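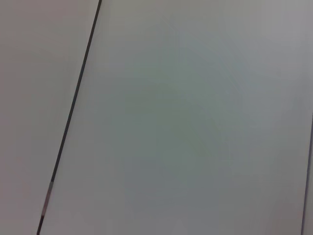

Seams between panels: minimum standoff for a wrist camera?

Dresley Automation Forum > Rules and good practice
11 replies

flondik_ops
Our cell rules say the arm has to stop 100 mm short of any surface it hasn't mapped. The wrist camera is no use to us at that distance when we're checking the gap between two panels. Close up I get a clean dark line and can follow it. Does anyone have a written rule for going closer?

trarkance14
We do. Inspection moves can go inside the limit, but only at reduced speed with the force stop on. It has to be its own named mode in the program, so an operator can see which one is running.

gapgauge
I don't agree with making exceptions. Once there's one, people use it for everything. Put a longer lens on it and leave the 100 alone.

flondik_ops
A longer lens means a new mount and a new payload check. I'd rather change the procedure.

gapgauge
Then do the payload check. That's a poor reason to shrink a safety distance.

mk_3054
You're mixing two things. If 100 is there to protect people, it belongs in the risk assessment and you don't touch it from a forum thread. If it's there to protect the camera, it's a house rule and you can rewrite it. Ours was the second kind.

One more thing — plain gray panels give the camera very little to work with away from the seam. Our rule is to keep at least one edge in view the whole time. Lose the edge, back out.

trarkance14
Same here. We allow up to 14 seconds in close mode, then it retracts on its own.

gapgauge
Fine with the timer. I'd still want a sign-off for each program.

flondik_ops
Checked with our safety lead. It's a house rule for the camera. I'll write up a close mode with the edge rule and the timer, and a sign-off per program. Will post the draft in March.

mk_3054
Put the lighting in it too. Ours drifts between shifts.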